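Week 4 – gathering demonstrations (notes from Monday, tidied a bit)

Reading first: Semaan handout, sections on teleop and on labelling. Skip the appendix.

**What we're after**

Examples of a person doing the task through the arms. The policy only ever copies what's in the set, so bad habits go in too. Hesitation, bumping the bench, regrasping three times – it learns all of it.

- one episode = one go at the task, start pose to end pose
- up to 20 episodes per sitting, then swap driver. Tired hands make mushy data
- failed grasp but recovered: keep, tag "recovery"
- failed and gave up: bin it, don't trim it

Target for the Dodley task is 1000 episodes across all groups. Last year's lot stopped well short and the policy only worked from one side of the bench.

**Views**

Wrist view is the one that matters most for the last bit of the reach. Before recording, check both fingers are visible in it and that the pads aren't hidden. With two arms you also get the other gripper wandering through the picture, fine, but the driver should know wich one is theirs. 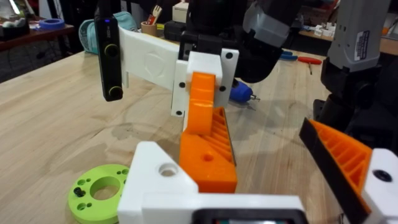
*Fig. 2. Wrist view: own orange fingers in front, second arm's gripper hanging over the bench. Green disc lower left.*

Background: leave some variety in. Tools, bags, whatever is on the bench. Move things between sittings, not during one. If every episode has the same background the policy may latch onto it instead of the part. Fasil Derese showed the Grokmont plots on this, will put them up in August.

**Labels**

Task name, driver initials, arm (left/right/both), outcome. Free text only if something odd happend. Write it straight after the episode, you won't remember after 11 of them.

**For next time**

Each pair: one full sitting on the Tolstead rig, upload raw, no cropping. Bring one episode you'd throw out and be ready to say why.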